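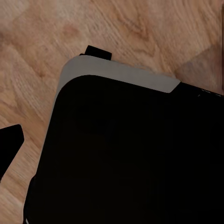
Figure 1. Light wood floor with pronounced grain (computer rendering).

4. Age Bands and the Length of Family Stays

4.1 Setting and records

The analysis in this section draws on booking records from two residential family camps, Dralonden and Famotstead. Both sell stays of fixed length during the summer and open their booking period in January. Both include meals in the nightly rate and offer a choice between private rooms and shared bunk cabins. They differ in how they charge for children. Dralonden applies a single child rate up to the age of 17, while Famotstead divides children into three bands, the oldest of which is charged close to the adult rate.

Records were supplied from the Londoño reservation system, which both camps use. The extract contained 1,000 bookings made by households with at least one child, and closed on 31 July 2020. Each record gave the ages of all guests at arrival, the lodging type, the date of booking, and any later change. Names and addresses were removed by the camps before transfer. Bookings made by schools, churches and other groups were left out, as these are priced under separate terms.

Kieran Wragg prepared the extract and checked it against the printed rate sheets. In a small number of cases the price paid did not match the published rate. Most of these were traced to a sibling discount that Famotstead had entered by hand, and the records were kept with the discount noted. Where no explanation could be found, the booking was dropped.

4.2 The choice of lodging

Lodging type was treated as a decision made together with the decision to book, and not as a later one. Staff at both camps reported that parents often telephone first to ask which rooms are left, and settle on dates only after hearing the answer. This was most common among families with teenagers, who wanted either a separate sleeping space for the older child or a cabin shared with another family known to them.

Private rooms at the two camps are similar in size but are described differently in the printed material. Dralonden lists beds and bathrooms only. Famotstead adds a line on furnishings and on the distance to the dining hall. We did not attempt to measure the effect of these descriptions on demand, although Holtell, the booking agency that handles out-of-state inquiries for both camps, considers it to be real.

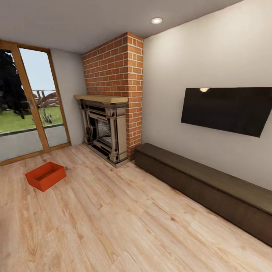

Figure 2. Furnished living space with glass door, brick chimney breast and wall-mounted television (computer rendering).

A household survey was used to fill gaps in the records. It was mailed to 400 households drawn from the extract, with equal shares from each camp. The questions covered the reasons for choosing the camp, the other trips considered, and whether any child in the household had stayed home. The last of these matters a good deal for the present question – a teenager who does not come leaves no trace in a booking record.

4.3 Results

Families whose oldest child was under 13 behaved in much the same way at both camps. They booked early, seldom changed their dates, and showed a mild preference for private rooms. The age bands made little difference to this group, as the rates they faced were close.

Among families with older children the pattern was less even. At Dralonden, the single child rate appears to have encouraged parents to bring teenagers for the full stay. At Famotstead, some parents booked for themselves and their younger children only, and added the teenager later or not at all. Several survey replies gave work or sports practice as the cause, and price was named less often than we had expected. It is possible that parents were unwilling to give cost as a reason on a form sent out with the camp's approval. 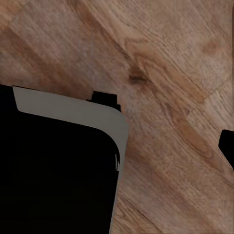 Changes after booking were also more common in this group. A typical change moved the family from a private room to a bunk cabin once the number of guests was settled. Wálter Condori, who coded the written replies, found that parents who had made such a change rarely described it as a loss. Many said that the children preferred the bunks, and a few asked that the cabins be made easier to reserve in advance.

4.4 Limits of the data

Two limits should be noted. The camps differ in more than their rates, and the age bands cannot be fully separated from location, program and reputation. The records also cover only families who completed a booking. Those who looked at the rate sheet and went elsewhere are absent, and they may be the group on whom the bands have the strongest effect. Holtell keeps a log of inquiries that did not lead to a stay, but the ages of the children were not written down in a consistent way and the log could not be used.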